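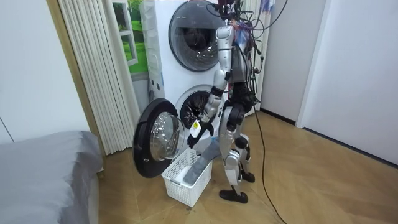

Imthorpe Shared Laundry Water Reuse Trial
Progress report to the Clamier Fund
May 14, 2018

Period covered: February to date
Prepared by: Osamu Higuchi, project engineer

1. Status

The trial is on programme in Block A and three weeks behind in Block B. Rinse water from the shared machines is now collected, filtered and returned to the toilet cisterns on the lower two floors of Block A. Drain water from the main wash still goes straight to the sewer.

2. Work done

The collection tank was installed in February and passed its leak test at the second attempt. The first failed at the overflow joint, where the wrong washer had been supplied. Venckus replaced the part without charge.

Meters have been fitted to 11 of the 12 machines. The remaining machine has a non-standard inlet thread and needs an adaptor, now on order. Its use is left out of the figures below.

Shabani Chege has taken over the weekly water samples. Samples go to the Clellard laboratory and results normally come back within four working days.

3. Results

Metered rinse water collected to date is 2,135 litres. Of this, roughly 39 per cent was lost to filter backwashing — well above the design allowance. The backwash timer was left at its factory setting until the end of the first month and has now been lengthened. We expect the loss to fall, but there are too few readings since the change to give a revised figure.

Cloudiness was within the agreed limit in all samples except two, both taken on the day after a filter change. Residents have reported no smell. One complaint about foam in a cistern was traced to an overfilled detergent drawer.

4. Problems and delays

Block B is held up by the route of the return pipe. The original drawing took it through a riser that also carries electrical cable, and building control would not accept this. A route along the rear wall has been drawn and priced. It adds to the pipe length but needs no change to the pump.

5. Spending

Spending is within budget. The extra pipework in Block B can be met from contingency, subject to your written approval.

6. Next period

Fit the last meter. Agree the Block B route and order pipe. Repeat the backwash measurements over four full weeks and report the result.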